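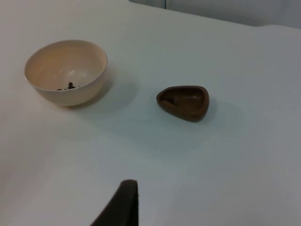

4.2 Does the size of the bowl matter?

The claim that people eat less from smaller dishes has been repeated so often that it now turns up in diet leaflets without a source. We went into the Plundby study expecting to find at least a modest effect. What we found is harder to read, and we think the earlier work deserves a second look before anyone buys new tableware on the strength of it.

Diners at the Plundby site served themselves lentil soup from a shared pot at lunch. Those in the first group were given a large bowl and those in the second a small one, and both could return to the pot as often as they liked. We kept 502 complete records. Mean intake on the first serving was lower with the small bowl, as one would expect when the small bowl holds less. Once second servings were added the gap shrank to a size we would not trust without a repeat. Several of the studies most often cited in support of the effect measured the first serving only, and it is not clear to us why their results should be read as findings about a meal.

The Galline data are sometimes offered as a stronger case. That study had 115 participants, all students, who ate alone in a small room and knew that their food would be weighed afterward. Eating under those conditions is an odd activity, and we doubt that it tells us much about lunch at work or dinner at home. The authors also dropped diners who left more than half their food, a choice that removes exactly the people for whom a large bowl might have been too large.

A further problem is that dishes differ in more than volume. Depth, rim width, color and material all vary from one vessel to the next, and few papers report any of them. Figure 3 makes the point with two dishes, one a deep, round bowl in cream and the other a smaller dish of brown wood. A trial that compared these two and found a difference could put it down to size, but it could as easily be put down to shape or color, or to the habit of using certain dishes for snacks and others for meals. In the Betar trial the large bowls held 300 ml more than the small ones and were also a different color. The paper mentions this once, in a table note.

We do not claim that the effect is zero. Our interval is wide enough to include a small reduction, and a careful study with matched dishes might find one. It would need to follow the same people for longer than a single sitting – a person who eats less soup at noon may well eat more bread at four – and would need to record what they ate between meals. Our own design did not do this. We asked diners to fill in an evening food diary, but only 200 came back, many of them with whole lines left blank, and we have left them out of the analysis.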